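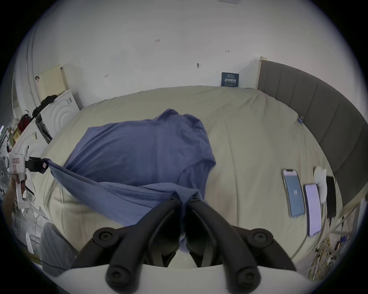 Shirt on the bed, both grippers holding a fold.

Monday, shirt folding, Nikside grippers

Today I continued the two-hand folding on the big bed. The question is still the same: does the policy learn better if we cut each recording at the moment when both grippers hold the cloth, or if we keep it whole with all the searching before?

The set now has 2,108 recordings. I marked the two-hand moment by hand in 376 of them, and the Clorkivetti script will mark the others. I compared the script with my marks and it was wrong in 13. Most of these are cases where one finger pair touches the cloth but does not close on it. I think the threshold for the jaw width is too large for thin shirts. To be changed before the next training.

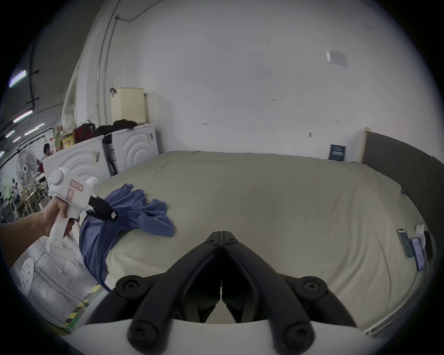
Same bed, cloth in a heap, only the left gripper has a hold.

A heap like this one is what I want more of. When the shirt is spread, the collar is easy to find and the cut version has no advantage. From a heap, the search is long and I expect a bigger difference.

I trained 2 models overnight, cut and whole, same seed. Loss of the cut one is lower, but the recordings are shorter, so I can not compare the numbers directly. We need the test on the Helladlow arm.

Open: does the Wysocka filter remove slow searching? Check the log.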